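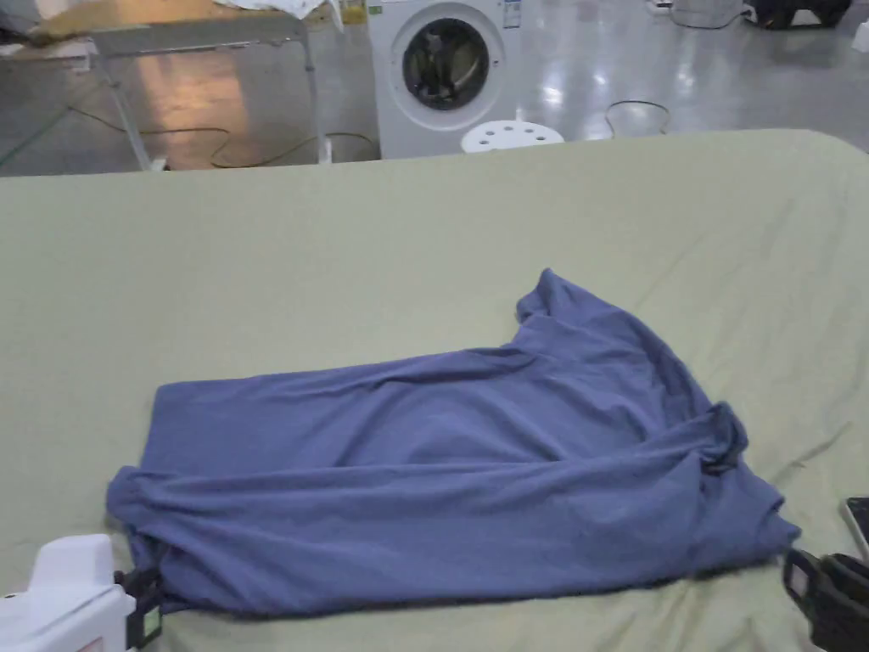 Blue T-shirt on a green cloth

Tedside Clothing Exchange: progress report to the Oakley Fund, second period

Dear Ynyr,

Thank you for your patience with this one. I had hoped to get it to you before the schools broke up, but August had other ideas and I have been writing it in bits on the bus. I'll go through things in the same order as last time, as you said that was easiest for you, and the full spending sheet follows separately.

What we have been doing

The exchange has now been open every Tuesday since you last heard from us, apart from the one week when the water was off in the whole street. People bring in clean clothes they no longer want and take away what they need, and there is still no points system and no limit, although we do ask people to leave winter coats for those who haven't got one. We took in 600 garments over the period and 586 of them have found a new home, which is far better than I dared to put in the application. The remaining 14 are mostly very small men's dress shirts, and I am beginning to feel rather fond of them.

We had 245 households through the door. You'll remember that we worried in the spring about whether families from the far side of the ring road would make the trip, and I'm pleased to say they do, particularly now that the number 4 bus stops by the library again. Quite a lot of them come with a neighbour the first time and then on their own after that. The school uniform rail was the busiest by a long way, and grey trousers for ages nine to eleven went as quickly as we could hang them up. I could have given away three times as many!

The mending table

This was the new part of the work, so I'll say a bit more about it. We spent the equipment money on two second-hand sewing machines, a decent iron, a box of good scissors and enough thread to last us well into next year. People sit down with their own mending and someone shows them how to do it. Buttons and hems make up most of it – zips are another matter, and I have had to learn zips myself from a library book and a great deal of unpicking.

We had planned six evening classes and ran five. The sixth clashed with the primary school's summer fair and only two people had put their names down, so we moved it to the autumn. I would like to carry the small amount left over from that line into the next period, if you are happy with that.

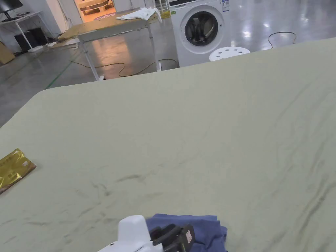
What happens to clothes that are too worn to pass on?

They are cut up for patches and cleaning cloths where the fabric allows, and the rest goes in the textile bank behind the library.

What hasn't gone so well

Storage, mainly. We are still working out of one cupboard and the space under the stairs, and every week begins with the better part of an hour of carrying. Draron offered us some shelving from their old shop, very kindly, but it was too deep for the cupboard door and had to go back. I have since measured everything twice and have my eye on a narrower set, which would come out of the money already agreed for fittings.

The other thing is shoes. We said in the application that we would take them, and I think that was a mistake on my part. They arrive in all conditions, they take up a lot of room, and it is hard to match sizes with the people who happen to come that week. I would like to stop taking adult shoes altogether and keep going with children's wellies and school shoes, which do move. Could you let me know whether that needs a formal change to the agreement or whether a line in this report is enough?

Plans for the next few months

The coat rail goes out as soon as the evenings turn cold. We'll run the postponed class, which is on darning jumpers, and I would like to add a second one on taking up curtains, as several people have asked. The opening hours will shift to four o'clock until half past six so that parents can come straight from the school gate.

You would be very welcome to come and see it all for yourself. The kettle goes on at half past three while we set up, and there is nearly always cake.

With warm wishes,

Elżbieta Zawadzka
Tedside Clothing Exchange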